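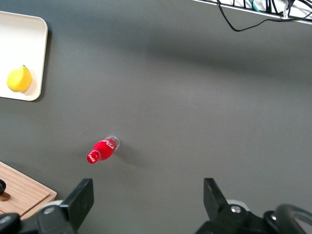 Chapter 10
Soil Water and the Grower

Plants take up far more water than they keep. Most of what enters the roots passes through the stem and leaves and is lost to the air as vapour. A grower's task is to keep enough water in the root zone to replace that loss, without filling the spaces that roots need for air.

This chapter deals with how soil holds water, how plants draw on it and how a grower can judge when to irrigate. It assumes you have read the section on soil texture in Chapter 8. If the terms sand, silt and clay are not yet familiar, go back to it before starting.

10.1 Water in the pores

Soil is a mixture of solid particles and the gaps between them. The gaps are called pores. After heavy rain most of the pores fill and the soil is said to be saturated. Over the next day or two, water drains from the largest pores under its own weight. What remains is held by the smaller pores, and the soil is then at field capacity.

Roots can remove much of this water but not all of it. As the soil dries, the rest is held more and more tightly, until plants wilt and do not recover overnight. This is the permanent wilting point. The water held between field capacity and the wilting point is the available water.

Clay soils hold a great deal of water, but a large share of it is out of reach of roots. Sands hold little and give it up easily. Loams fall between the two – they often have the most available water of all.

10.2 A season at Fundon

Eusebio Ospina grows lettuce and silverbeet at Fundon on two blocks with different soils. The upper block is a sandy loam. The lower block, near the creek, is a heavy grey clay that cracks in summer. For many years he watered both on the same day and for the same time, and in dry spells the upper block lost up to 21 per cent of its seedlings.

Gilang Mangundap, an adviser from Rarnberg, suggested digging small holes in each block before watering and feeling the soil at root depth. The sandy loam was dry and loose well before the clay needed anything. Ospina now waters the upper block more often, for a shorter time. We return to his records in Section 10.5, where you will use them to work out a water budget.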